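The Quiet Tyranny of the Practice Pad

Sillgate, March 2025

Every drummer owns a practice pad, and every drummer's neighbour wishes it were softer. The Buken, a rubber disc on a folding stand, costs $194 and promises peace in the apartment. The Wouters costs $200 and promises the same thing in a nicer bag.

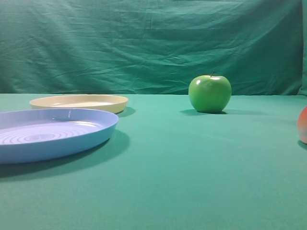
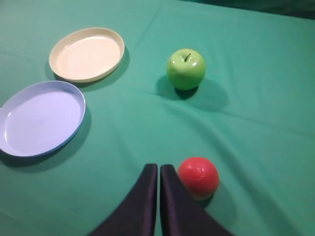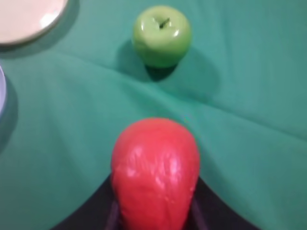
Green cloth all round, with an apple in the last of the three.

I lived with both pads through February. The Buken has a lively rebound, flattering in the way a hotel mirror is flattering. I played doubles on it I have never managed on a snare. The Wouters gives you back exactly what you put in, and in my case that was discouraging.

Volume is another matter. Sticks on the Buken sound like a typist with a grudge. The Wouters is duller, more of a thud, and travels nicely through floorboards.

Then there are the stands. The Wouters needs 2 minutes and a hex key. The Buken unfolds at once — and folds again, if you lean on it during a roll.

Nidinari, the music shop on the main street, will let you try either one in the back room. Take your own sticks. The loaners have been chewed by four generations of beginners, and one of them is a chopstick.

I kept the Wouters. My neighbour has taken up the trombone.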